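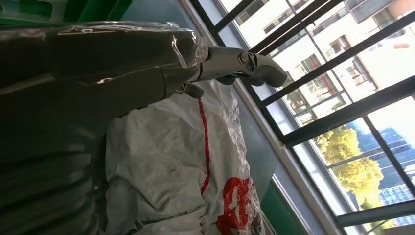 My grandma says a giant stood on top of Skála and threw the big stone all the way to Grusasstead, and my grandma doesn't tell lies, so why does your page call it a story?

A reader sent us that question, and it's a fair one. Grandmas mostly don't tell lies. But a person can pass along a story that isn't true and still be telling you exactly what she was told. So let's be nosy and see how well the giant holds up.

What the story says

Long ago, a giant lived on Skála, the bare hill north of Grusasstead. When people built a church in the village, the bells kept him awake. He picked up the biggest stone he could find and threw it at the church. He missed. The stone landed in a field, and there are five dents along one side where his fingers gripped it.

It's a good story. It has a bad temper and a near miss in it. It also has "proof," and you can go and put your own hand in the dents. (You'll notice they are much too far apart for your fingers. People say this shows how big the giant was. It could also show that they aren't finger marks.)

Question one: Who saw it?

Stories like this hardly ever come with a witness. Nobody in the tale has a name, not even the giant. The oldest written copy we know about is in a book of songs kept in Distgate, and it is 128 years old. The church is a lot older than that. If a giant had thrown a rock at your church, wouldn't you expect someone to write it down the same week?

Maybe they did, and the paper got lost. That happens. But "the proof got lost" is something you can say about any story at all, so it doesn't help us much.

Question two: Could something else have moved the stone?

Yes. Ice could. During the last ice age, huge sheets of ice called glaciers crept over many northern lands. They picked up stones, some bigger than a house, and carried them for miles. When the ice melted, the stones were left sitting wherever they happened to be. A stone like that is called an erratic, which is a fancy word for "wanderer."

The people who first told the story knew nothing about glaciers. They saw a giant rock in a flat field with no cliff near it, and they wanted to know how it got there. A giant was a pretty sensible guess if you believed in giants already.

Question three: Does anybody else tell the same story?

This is the question I like best. In Vikier, across the bay, there is also a big stone. There is also a giant, a church, and a bad throw. Only in Vikier it's a giantess, and she was aiming at her sister's cow shed first. Rock-throwing giants turn up in many other countries too, and their aim is nearly always terrible.

So either giants everywhere hated bells and couldn't throw, or people liked the tale, carried it with them, and stuck it onto whatever large rock was closest. I know which one I think is more likely.

But the sign says it's true!

The sign next to the stone says it was thrown "300 years ago." An older postcard says 200. A song children sing there every April says 370, and I suspect that's because it fits the tune. When the numbers keep changing, be careful. Someone probably picked them because they sounded good.

So is the story worthless?

No. It tells us what people in Grusasstead wondered about, and that they thought church bells were loud enough to annoy a giant. Those are real things to know about people. It just doesn't tell us much about the rock.

Try it yourself

Pick a legend from where you live. Find out how old the oldest written copy is. See if the next town has one like it. Then ask your own grandma who told it to her, and write down what she says.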